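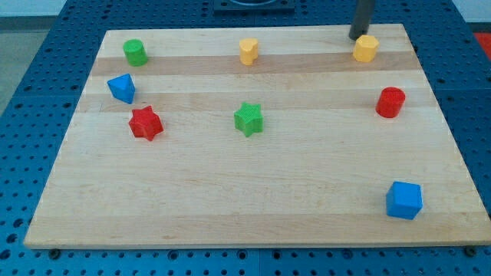

Shape blocks on the maple-colored board, blue pegboard table under it. Voltdale open day.

Quick write-up before I forget it all. Went to the Pruvodlow open day in Voltdale, Monday, May 14, 2007. Doors at ten, I got there twenty past because the sign for the parking is on the wrong side of the road. Tullus Street, the brick building behind the tire place. If you reach the bridge you missed it.

Pruvodlow does blocks, boards, sorting trays, that kind of thing, for preschools mostly and a few clinics. I had their catalog from February and wanted to see the stuff in person before we order for the two younger rooms. Glad I went. Catalog colors are way off – the green in particular prints almost olive and it's a proper bright green.

Coffee in the hallway, name sticker, then a tour in small groups. Ours was led by Rutilio Tlapale, who runs the finishing side. Talks fast, knows his stuff. I got maybe half of it down.

First stop was the wood room. Loud. They glue up long strips into panels, then cut the panels into boards. Rutilio said they used to sort the strips so every board came out one even color and gave up on it, too much waste. So now you get a darker stripe wherever it lands. I like that better to be honest. The board out on the blue table had a good one running across the upper part, tan against the blond, and the front edge has a little bevel on it. Asked about splinters, he said run your hand along it, so I did, on a bare one from the rack. Fine. Smooth all the way.

Panels stay in the clamps overnight. Wood room makes 208 boards in a good week. Bad week he wouldn't say.

Then the shapes room, which was the one I came for. Green cylinder, blue triangle, red star with six points, yellow heart, yellow octagon. All chunky, they're real solids and not those thin puzzle pieces that slide under the radiator. The finish has a fine texture to it, you can see it best on the cylinder and on the star, which looks almost pebbled on top. Rutilio says that is for grip, and it hides scratches. Our old Tavares set went shiny after a year and looked awful so I beleive him.

Couple of thoughts on the shapes themselves. Heart and octagon both being yellow is a pain if you sort by color first and shape second, or maybe that's the point, I forgot to ask. Octagon is a bit bigger than the heart. The star I think will be the favorite, it was with the kids on our tour. One little boy carried one through two rooms and had to be talked out of it at the door.

Packing room next, short stop. 800 sets waiting on pallets for the summer orders, boxes stacked higher than me. Boards go flat on the bottom, shapes on top in a cloth bag. No plastic trays anymore, good.

Prices – didn't get a straight answer. New list comes out later. Minimum order for the school rate is lower than I thought though, and they will mix board sizes in one order if you ask. They will also sell single replacement shapes, you have to call for that, its not in the catalog. Big one for us, we lose the small stuff constantly.

Not so good: no place to sit anywhere, the tour skipped the paint area (being cleaned, they said), and the shop table ran out of sample bags before our group got there. Restroom is up a flight of stairs. Lunch was hot dogs in the yard, two bucks, ok.

Took an hour and a half all in. They do another one in the fall, sign up by phone. I'd say go early, the first group got the sample bags and a longer look at the glue press. I have two spare catalogs in my bag if anybody wants one, ignore the green.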